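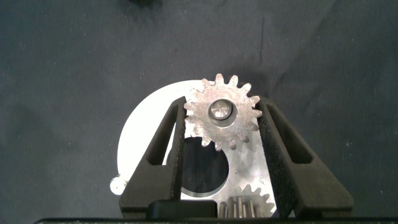
Kaja Ots
Two-leg tie, Sudholm won the first 1–0 at home, Wolla won the second 2–1. Do away goals still count in our league? The old rule sheet is no help.

Noel Ocampo
No. Level on aggregate after 90 means 30 minutes of extra time, then penalties.

Elsa Eskola
Check the August edition, section 4 – cup ties only. League playoffs skip extra time.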